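Working alongside the arms: tips for room attendants
Housekeeping, Vallier Prillport. Updated Mar 29, 2021

The two-arm units now do pillows and light bedding on the upper floors. Attendants still strip, make the base, do the bathroom and sign the room off. These tips came from the attendants on levels 10 and 11, and Constanza Figueroa put them in order.

Smooth the mattress pad before you call the unit in. The arms place pillows well enough but they won't pull out a wrinkle underneath.

Set big pillows upright against the head of the bed first. Small ones go on after, and the gripper takes them by a corner. If a corner stays pinched, give the pillow a quick plump when you check the room.

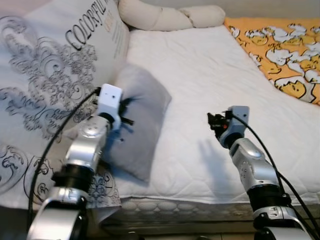 Fold throws and kids' blankets back towards the foot. A doubled edge is easier for the fingers to pick up than a flat one.

Keep your trolley in the hallway while the arms are moving. Stay on the far side of the doorway until the light goes green, even if you only want to grab a towel.

Spot-clean marks on the gripper fingers with a damp cloth, no bleach. Grey smudges on white linen nearly always come from there.

Use the time for the jobs we used to rush: grout, kettle scale, window tracks. Room quotas haven't gone up and won't before the June review. If a supervisor tells you otherwise, ask to see it in writing.

Sore shoulders are down on both levels, but several people have noticed more kneeling now that the bathrooms get longer. Foam kneepads are in the linen room. Take a pair and label them.

Faults go to the Saxena desk, extension 4000. Leave the unit where it stopped and finish the bed by hand.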